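Teaching by hand: a term with the Fison robotics club

November 29, 2018
By the Education Desk

The robotics club at Fison College meets at the end of a corridor on the second floor, past the print room. It began in September with a table at the freshers' fair and a sheet of paper for email addresses. By the end of the first week there were 96 names on the sheet. Most of those people came once. The group that stayed is small enough to fit round one table, which suits the room.

The club's project this year is called Jemby. The idea is that a person carries out a small household job using hand-held grippers, the movements are recorded, and a program is then trained on the recordings so that a robot arm can try the same job. The members could have built a wheeled robot for the regional league, as the club did for the past three years. They voted against it. The league takes up most of the spring term, the entry fee has gone up, and several of the older members said they were tired of rebuilding the same gearbox.

The first month went on deciding what the jobs should be. The original list was long and included folding a shirt, which was dropped after two evenings. What remained was 6 tasks, all of them things that happen near a front door: putting post in a slot, standing an umbrella up, pairing shoes, hanging a scarf, closing a small drawer and hanging up a key. Each has a written sheet saying where the objects start and what counts as finished. The sheets have been rewritten several times. An early version of the drawer sheet said "close the drawer properly", and two people marking the same recordings gave different scores.

The students come from different courses, and only a few study engineering. One group looks after the recordings and another writes the training code. A third, made up mostly of first years, does the handling itself. This was expected to be the job that people avoided, but the rota for it fills up first. It needs no programming, and a new member can be useful on the first evening.

It is slower work than it sounds. Holding a key between finger and thumb is easy because the skin gives a little and the hand makes small corrections without being asked. With a gripper, the person has to line up both fingers before closing them, and a poor grip usually means starting again. Members say it takes an evening to stop moving the wrist too much and a second to stop rushing. The sheet for the key task asks for a steady pace and a short pause before and after the key is picked up.

The target is 150 good recordings of each task. Anything with a dropped object is kept in a separate folder, as the programmers want to use those later. By the middle of this month the club had 1216 recordings in all, counting the bad ones, and the drawer and the scarf were finished. The key is the furthest behind. It is small, it lies flat, and it can come to rest facing any way, so the angle of approach has to change every time. 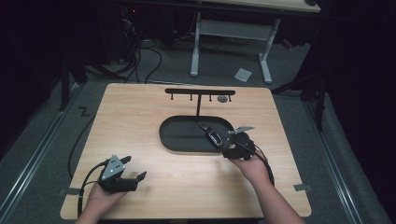 The key task also caused the longest argument of the term, over whether the person should be allowed to use both grippers. One side wanted a single hand throughout, since the club has only one robot arm to try the results on. The other side pointed out that most people coming through a door use whichever hand is free. In the end the sheet was split into two versions, and the two-handed recordings are being kept for a second arm that the club hopes to borrow from Kusora, a small automation firm on the same side of town. No date has been agreed.

Money is tight, as it is for most student clubs. Fison gives a yearly grant that covers parts and storage. Farouk, a hardware shop near the station, lets members have offcuts and fixings at cost. The rest comes from a cake stall and from last year's league robot, which was sold to a school.

The first test on the arm is planned for the end of term and will use the drawer task. Members do not expect much from it. An early trial with a small set of recordings ended with the arm stopping well short of the handle, and the cause was a mistake in how the heights had been measured. That has been put right, and the earlier recordings did not have to be thrown away.

New members can still join after the break. Places on the handling rota are given out at the start of each evening, and the training sheets are kept in the blue folder by the door.

Contact the Education Desk | © 2018 All rights reserved | Back to top

Related items
Why one school gave up its league robot
Kusora opens its workshop to students
Evening clubs: what is on next term
A beginner's guide to soldering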